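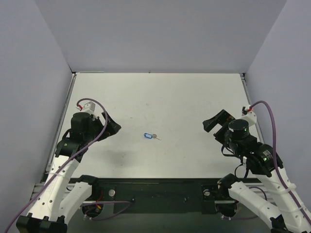 *Key with a blue plastic tag.*

## Steltbridge Jewish Cemetery: Visitor FAQ

**When is the gate locked?**
At sunset on Fridays and on the eve of festivals. On other days a key can be borrowed from the Brunton Street office.

**How do I find a grave?**
The register lists 152 burials by row and Hebrew name. Send requests to Da-eun Han.

**Where do kohanim stand?**
On the paved path outside the east wall – it is 15 feet from the nearest row.

**Can I book an unveiling?**
Yes, except in the weeks closed for the October festivals.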